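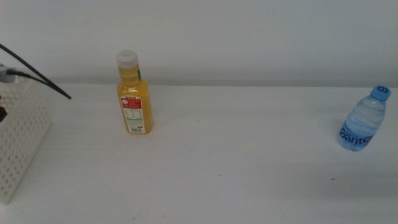 Nalby Return Depot will open its second drink container counter in Stormont this May, inside the former tyre shop at the corner of Greenberg Street and the rail crossing. The new counter will serve households in Stormont and Pletley, who until now had to travel to the main depot in Nalby to return their empties. It will take the usual plastic drink containers, from small water bottles to a tall clear bottle with rounded shoulders and a pale screw cap, and also cans, glass and cartons. Customers may leave the caps on plastic bottles, but the bottles must be empty when they come over the counter.

The opening follows a trial last winter, when the depot parked a collection truck beside the Stormont oval on two mornings every month. The queue at the truck was often longer than the depot had planned for, and many residents asked for a place with a roof. The lease of the tyre shop was signed soon after.

"People in Stormont have been very patient with us," said Cletus Kincaid, manager of Nalby Return Depot. "They stood with their bags in the rain, and they were still friendly to the staff. I am glad that we can now offer them a proper building with a counter, some light and a place to park the car."

How the counter will work

Customers with up to 500 containers can come without booking. Staff will sort and record the containers at the counter while the customer waits, and the refund can be taken in cash or sent to a bank account. For larger loads, for example from sporting clubs, cafes or schools, a booking by telephone is requested one day before. These loads will be received at the rear roller door, which can be reached by the laneway from Greenberg Street.

Containers should be brought in bags or boxes that the customer can carry safely. Bags will be given back on request. It is not necessary to remove labels, and it is better not to crush plastic bottles, as the staff must be able to read the barcode. Broken glass cannot be accepted for safety reasons.

The counter will be open from 8 am to 4 pm, with a short closing at midday during the first weeks while new staff are being trained. Opening days will be shown on the door and on the depot's website.

Drinks left in the bottle

One matter which the depot would like to bring to attention is the half-full bottle. During the trial a large part of the bags had some liquid at the bottom, and it was mostly juice, iced tea and water. Liquid makes the bags heavy, attracts wasps in the warm months and spoils the cardboard that is stored beside them. A full sink is being installed next to the entrance in Stormont so that customers can pour out what is left before they join the line.

"We do not want to send anybody home," Mr Kincaid said. "If you find a bottle in your bag which is still full, you can empty it at the sink and keep your place. My only wish is that you do not pour it on the footpath, because our neighbour has complained already, and he was right."

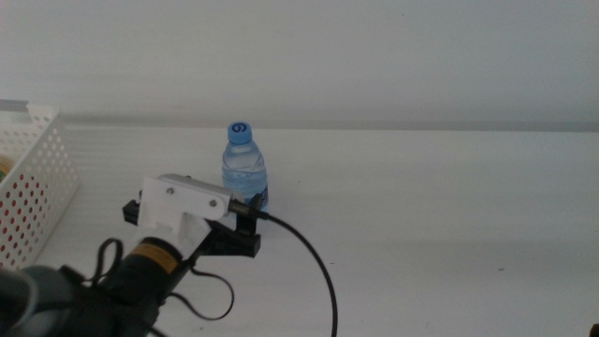 Donating the refund to local groups

Each customer can choose to give the refund, or a part of it, to a local group. Three groups have been registered for the opening season: the Stormont Junior Netball Club, the Pletley Community Garden and the Nalby Brass Band. The band will use the money for the repair of instruments, and the garden is saving for a new rainwater tank of 2000 litres. Further groups can apply at the counter with a letter signed by two of their members. Applications are read at the end of each month.

Parking and access

There are parking spaces in front of the building, with one wide space next to the ramp. Drivers with trailers are asked to use the laneway and to turn in the rear yard. The speed limit in the laneway is 10 km/h. The bus from Pletley stops across the road, near the bakery, and trolleys can be borrowed at the entrance.

The Nalby depot will keep its present hours. The collection truck beside the Stormont oval will make its last visit in the week before the opening, and after this it will be used for pick-ups from clubs and cafes in the district.

Media enquiries can be directed to Cletus Kincaid at Nalby Return Depot, between 9 am and 3 pm. Visits to the Stormont building before the opening can be arranged, and closed shoes are required.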